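Naming and checking rules for simulated gripper views before they go into a shared set?

Asked by flirton_newbie

Hello all! I've just joined a small project at Flirton and I'm having a brilliant time with it, but I've been handed the job of writing our house rules and I'd love some advice from people who have done this before.

We render rooms and record what the hand sees as it moves about. At the moment we have 2,898 stills from 332 runs, and they were made by several different people who each had their own habits. Some wrote the finger state in the notes, some didn't. Some threw away any view where the room was tilted, others kept the lot. I want one set of rules that everybody follows from May onwards, short enough to fit on a page and pin up by the desks.

So far my draft covers these points:

Every run gets a plain written note of what is in the room.
Finger state is recorded as open, part closed or closed.
If a thing can't be made out, the note says so.
Nothing is deleted without a second person agreeing.

The bits I'm stuck on are tilted views, things half hidden behind a finger, and stills that look nearly the same as each other. Does anyone have a rule for those? I've put three stills below from the same room so you can see the sort of thing I mean.

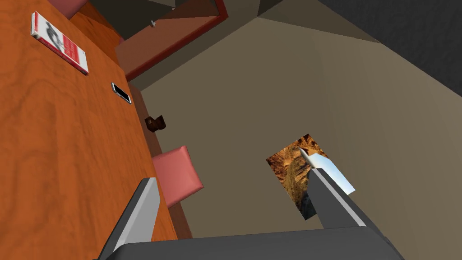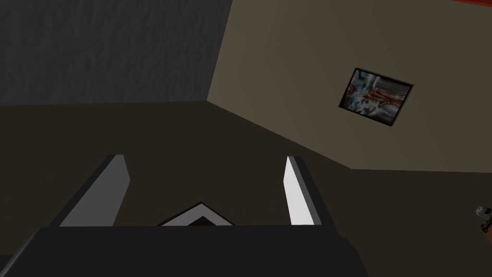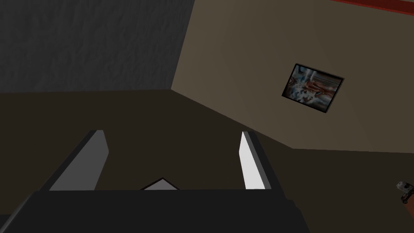
Fingers open in all three. The phone and the book are in the first one only.

I'd also be glad to hear whether people follow any published standard for this, or whether everyone writes their own. Thank you in advance!

Vilmos Bárány

Lovely question, and your draft is already better than the one we started with at Pellska! I've written two of these pages now and I still enjoy it, odd as that may sound. I'll take your sticking points in turn.

Tilted views. Keep them. A hand rolls as it moves, so a rolled view is perfectly good data and you'd be throwing away some of the most useful stills you have. What you do need is the pose of the hand saved with every still, along with one agreed meaning for "left" and "right". We use left and right of the picture, never left and right of the room, and it's written in capitals at the top of our page. Your first still is a super test of that rule: ask three people where the phone is and see whether you get the same answer from each of them (we didn't, the first time we tried something like it).

Half hidden things. Our rule is that you name a thing if you can tell what it is from that still alone, and add "part hidden". The canyon print behind the right finger in your first still would pass easily, and so would the pink chair. The little dark brown thing past the table edge is different. I'd write "small dark object" and stop there. People hate leaving it vague, and they will go and look it up in the scene file, and then the note claims more than the picture shows. If you want the true name as well, put it in a separate column filled from the scene file, and never mix the two.

The same goes for the small triangle between the fingers in your second and third stills. Is it part of the hand or something near it? If your notes are made by eye, "small triangular shape between the fingers" is enough. Then somebody should check the model and write the answer once, on the rules page, so the next person doesn't have to wonder.

Near repeats. The second and third stills are a good pair for this. Same corner, same print on the beige wall, and the bit of machinery at the right-hand edge shows in both. We keep near repeats inside a run and never split them between the training part and the test part. Split by run, or better still by room. If you split by single stills you'll get a wonderful score and it will mean very little. Please put that one in bold!

One more, which I'd add to your draft: things at the very edge get a note too. That machinery on the right is small, and it's the first thing a tired checker skips.

As for checking, we pull 31 stills at random from each batch and two people write notes for them separately. Where they disagree we fix the rule first and the notes second. It's a really nice afternoon's work if you bring biscuits.

On published standards: there are plenty for real robots and safe working near them, and they're well worth reading if your work ever leaves the computer. For notes on rendered stills I've only ever seen house rules. Ours borrowed heavily from a page Valtonen used to hand out.

cemel_tom

we just delete the tilted ones, saves a lot of bother. also put the date first in the file name or you will regret it

Odalys R.

I'd go with Vilmos on keeping the tilted views, though I can see why Tom's lot don't if they only need level ones. If you do leave any out, write down which and why in the same folder, and keep the originals.

Two small things from our side. Save the version of the renderer and the room file with each run, because textures change between versions and you'll have a wall that looks rough in one batch and smooth in the next. And give your rules page a version number of its own, with the number written into every note. When you change what "part closed" means (you will, we're on our fourth go), you can find the old notes in a minute.

Would you post the finished page here when it's done? I'd love to pinch bits of it.

flirton_newbie

These are great, thank you! I've added the picture-left rule and the split by room, and I'm trying the 31 stills check tomorrow afternoon. I'll post the page once the others have had a go at it.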